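Unit 2: Safe Practice in Shared Work Cells
Instructor: Firouzeh Hosseinzadeh

Students shall complete the Teveck checklist before enabling any arm. Speed is limited to 15 percent during setup. Hands stay outside the marked area while an arm is powered. Bins are moved only after a stop has been confirmed aloud. 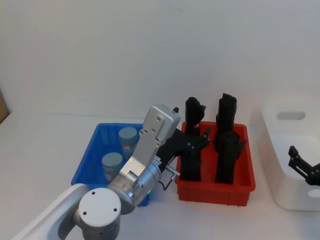 Who may reset a cell after an emergency stop?
The student who signed the checklist, with the instructor present.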